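Cell check, Panagiotou two-arm bench, October
Site: Zastach. Form: Trumska bench checklist, short version, with comments
Result: pass with items open

I was handed the last checklist with every box ticked and no comments in the comment column. I don't trust a form like that, so I started again from the top and wrote something against each line. Items are in the order I did them.

1. Power and stop
Stop button cuts both arms. OK. I pressed it at rest and again during a slow move. The old form has one tick for both arms, and one tick can't tell you which arm was tried. Split the line in two.

2. Base mounting
Both bases on the front rail, clamp screws checked with the key. Left base OK. Right base took a quarter turn on one screw. The setup sheet says the clamps "do not need rechecking." I would like to know who measured that and over how many hours. Recheck monthly.

3. Wrist cameras
Mounts tight, lenses wiped, picture checked on the screen with the arm moving as well as parked. The vendor's page promises a sharp picture at working speed.

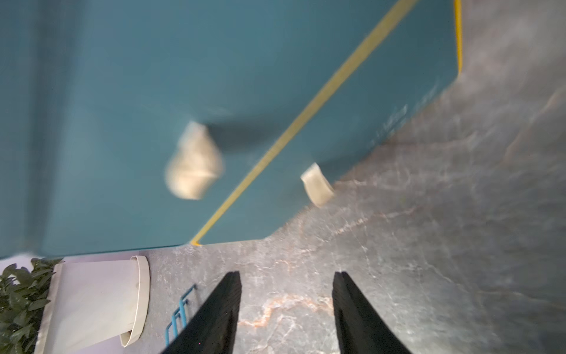

Working speed is not defined anywhere I could find. Until it is, I'm recording this line as "usable when slow" and leaving it open. Anyone who wants to tick it can write down the speed they ticked it at.

4. Gripper fingers
Fingers close evenly. No cracks found by hand. Finger screws snug. Wear limit on the form is given as "replace when worn," which is no limit at all. I have asked for a figure.

5. Work surface and test load
Load for this check is the tape rolls and the teal drawer box, with the toy rake and trowel as side items. Surface wiped before the rolls went down. Glare is still a problem with the lights at full. The form says lighting "OK" and I have changed that to "bright, streak on surface." Whether it upsets the gripping I can't say from a walk-round.

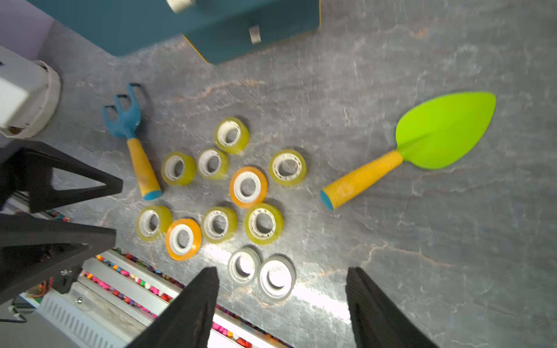
Item 5. Tape rolls and garden toys on the counter, wrist view. Glare streak low on the surface.

Two of the rolls are down to nearly bare cores. Fine by me, provided the log says which rolls were used. A pass on full rolls says little about empty ones.

6. Reach and clearance
Both arms taken to the box by hand guiding, then under power. No contact between the arms. The gap between the forearms should be checked at the drawer, where they come closest, and the form has it checked at the home position. Moved to the drawer.
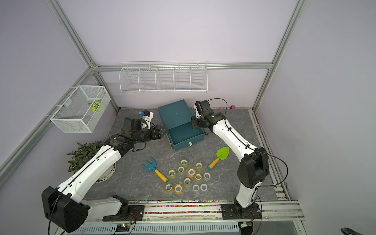
Item 6. Both arms at the box, drawer partly out and empty.

7. Cables
Left arm cable lies along the shell, OK. Right arm cable hangs in a loop near the wrist. It didn't snag in 22 slow passes, and I would not call that proof. Add a clip. The Gevton clips in the spares bin are sold as good for up to 390 cycles of opening and closing, so please don't use them as something to fiddle with.

8. Drawer box
Both drawers run free by hand. Box sits square to the back wall at the start of the check. I'd like a mark on the floor for it. "Put it back where it was" is an instruction I have seen fail on every bench I've looked at.

9. Part-load check
Looked at with the lower drawer open and rolls both in it and on the floor. Check that nothing stands proud of the drawer before it is closed under power. The form's claim of 100 percent clean closing has no run count behind it. Struck out. 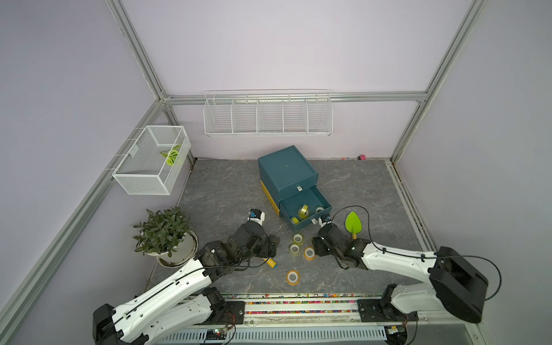 Item 9. Lower drawer open with three rolls inside, four more on the floor in front.

10. Front rail and wiring
Colored pellets in the rail channel. Keep them clear of the clamp screws. Circuit board at the front is seated and its connectors are pushed home. A cover would be better than the warning note proposed last time.

Open items: 3 (speed figure), 4 (wear limit), 7 (clip on right arm), 8 (floor mark). Item 2 goes on the monthly list. Next check after the clip is fitted, and please leave the comment column filled in.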